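Workshop notebook — bed corner, soft furnishings
November 2, 2020

Carried on from the October list. The bed is made up with the pale blue-grey cover again and I'm so pleased with how that colour behaves! It sits back quietly and lets the loud things be loud, and we do have some loud things now.

Cushion order, as of this morning: pink on the left, red beside it, standing up. I tried the red one flat first (twice) and it just looked dropped. Standing, with something silvery behind it, it gets a lovely glow and you even pick up a bit of pink in the shine. The creases don't bother me, they'll steam out if anyone minds. 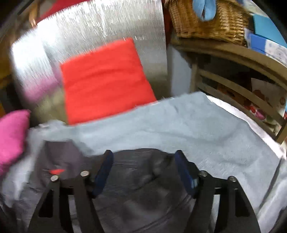

Purificación Lorente thinks the red should go to the foot of the bed and the pink stay up top by itself, as two brights side by side tire the eye and you end up looking at neither. She'd also swap the red cover for the Grendetti oatmeal and keep the wicker as the only warm colour at that end.

Fair point about the oatmeal — I'll dig it out and try it for a day. I'm fond of the red though, and next to wicker it's a treat. The basket is staying whatever we decide, it's the best thing we brought over from Rakville.

Coats next. The black puffy one is going into the Gresura storage bag before the week is out. Notes for whoever does it: zip up, pockets emptied, sleeves folded in across the front, then roll from the hem towards the collar and lean on it gently as you go. Don't squash it down to nothing, the filling wants some air left in it. The bag takes 7 kg, so there's plenty of room for the scarves too. Spread the coat out on the bed to do this, it's far easier than the floor.

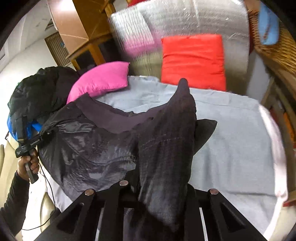
Page last changed: November 2, 2020, 9 edits

Still to do:
oatmeal cover, try against the wicker
ask Escobar if the storage bags come in a longer size
steam the red cover
second blanket, same blue-grey if they still have it (swatch 277 in the folder)

Very happy with this corner. Shelves after that, and I can't wait to get at them!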